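Rornel Single-Stem Rose, Red

A long-stem decorative rose from Honham for vases, window displays and table settings. The leaf sprigs come separately, so you can set the height yourself.

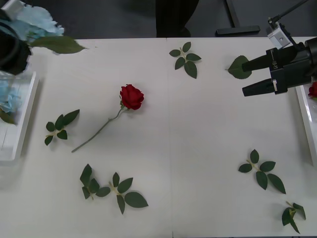 Red rose with leaf sprigs

Stem length: 90 cm
Pack: 3 stems
Carton: 900 stems
Care: dust with a soft brush — no sprays

Matching stems are listed in the Zaleo range.

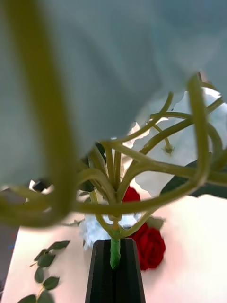 Catalog p. 2

Trade orders go through Ifeanyi Ogundipe at the Honham sales desk. Cartons ship flat. Returns are accepted on unopened packs only.

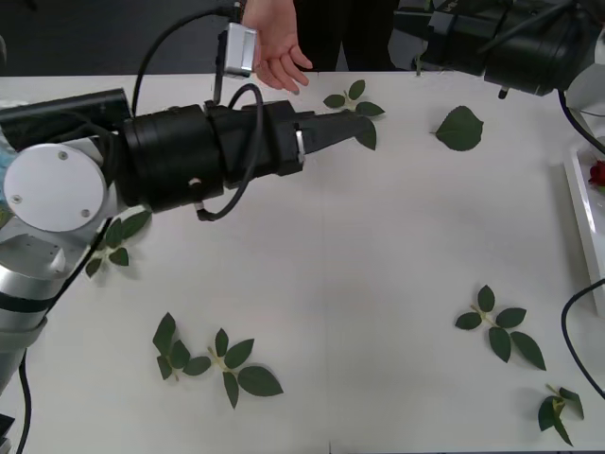 Leaf sprigs on a white tabletop

Also in this line: Lò bud vase, clear.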